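Workshop notebook, February, 4:10 pm
Shellac and heat rings, second go 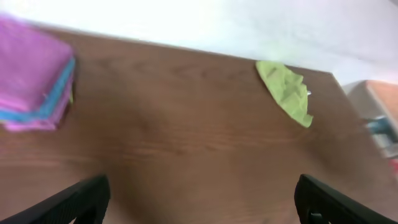
Leopold still says the Brondero flakes hold up to a hot mug better than the Sultley ones. I don't buy it. His evidence is a coffee table at his sister's and a page from the seller.

Set up test boards yesterday, same maple offcut, 5 coats each, sanded between coats with 3000 grit (overkill, it was what we had). Batch 3702 for the Brondero. The Sultley tin has no batch number that I can find, which doesn't help my mood.

Mug of boiling water on each, left until cool. Both ringed. The Sultley ring is a bit whiter, but that board sat nearer the window and I may have laid it on thicker. Tomos looked at them blind and picked the Brondero as the worse one. Then changed his mind when I turned the boards around. So much for that.

Also not convinced by the alcohol rub that's supposed to lift the rings. It took the haze down on one and left a dull patch the size of a thumb. Liesl thinks I had too much on the pad. Possible.

To do:
- redo with fresh flakes, both mixed the same morning
- let them cure 4 weeks before any heat, no cheating
- ask Vinzenz what he paid for the dewaxed stuff
- put one oil varnish board in for comparison

Leopold wants to go ahead and order more Brondero. Told him to wait.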